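Speaker notes: "What our visitors asked at the open day"
Lakmal Saha, Kodikara handling group
Talk length: 14 minutes, then questions

Opening

Good morning, and thank you for the invitation. (Wait until the people at the back have found a seat.)

My name is Lakmal. I work with the handling group at Kodikara, and I was responsible for the programme of our open day on June 8, 2022. I will speak about the day itself and much less about the technology. If you want the technical details, my colleagues from Sirkolen are speaking after lunch and they know them better than me.

We registered 284 visitors in advance. In the end 278 came through the door, so please do not believe those who tell you that a free event always loses half of its guests.

Why crates

Many people asked why we show a plastic crate and not something more beautiful. My answer is that the crate is what our customers move all day long. At Flirkico, who kindly let us study their packing hall before the event, almost every item travels in a crate at some moment. Persons lift it, push it and turn it. It is heavy for the back and boring for the head.

For a visitor it is also easy to judge. Everybody has carried a crate. When the robot takes it badly, a child of six can see this.

(Ask the room: who has worked in a warehouse, even for one summer? Let them raise hands. Do not hurry here.)

How the groups were organised

Each group had one guide and stayed at the demonstration for roughly 14 minutes. The guide explained first, and then kept quiet during the movement. This second part was difficult for all of us. In the rehearsal I spoke the whole time, and my colleague told me that she had not looked at the robot at all because she was listening to me.

(Change to the pictures now. Give some seconds for each one and do not talk over them.)

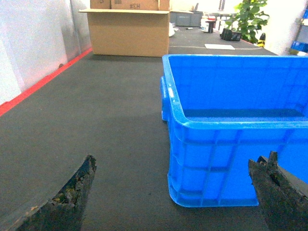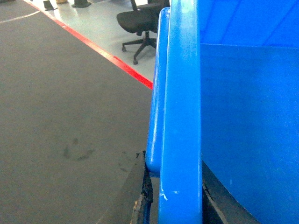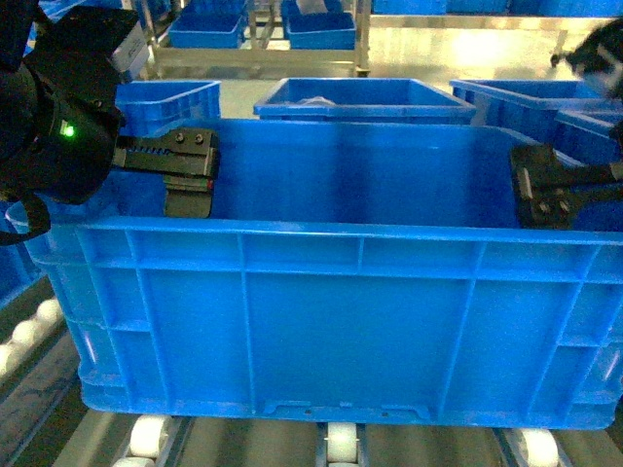 Crates on the white rollers, in this one and the one after it.

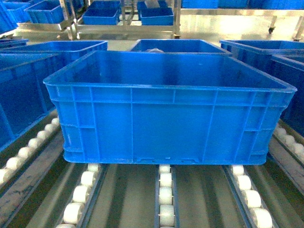 (Drink water.)

What they asked

I collected the questions on paper cards, and I would like to share 4 of them with you.

First question: "Does it know that the crate is there, or does it only repeat a movement?" This came from a retired bus driver and I think it is the best question of the day. The guide answered that the robot uses its cameras to find the crate, and that a person had prepared the task before. The man said this was more honest than what he had read in the newspaper.

Second question: "What happens if I put my hand in?" We had a line which visitors must not cross, and a guide with a stop button. I recommend that you answer this question before it is asked. In the first group we did not, and a mother held her son by the collar during the complete demonstration.

Third question: "Why is it so slow?" Here I must admit that our guides gave different answers. One said safety, another said we were still learning. Both are true, but for the next time we will agree on one explanation and write it down.

Fourth question: "Who loses the job?" Please do not laugh about this question and do not pass quickly over it. One of our visitors works in the packing hall at Flirkico. She told us that she would give away the lifting with pleasure, but she wants to keep the checking, because there she can use her experience. I wrote this on my card exactly as she said it.

What we would change

The explanation at the start was too long. I would cut it by half and let people stand closer together, so that the quiet ones can also ask.

The signs at the entrance were only in English. Many of our neighbours in Bitton speak other languages at home, and their children had to translate for them. This is my mistake, and it is cheap to repair.

Also, we had no place to sit. Older visitors asked for chairs already in the first hour.

Closing

The guide's text and the question cards are available, also for people who want to copy our programme completely. Write to me and I will send them. We only ask that you tell us afterwards which questions you received.

(If there is time: the story of the school class and the stop button. If there is no time, go directly to questions and repeat each one loudly before answering, as the room has only one microphone.)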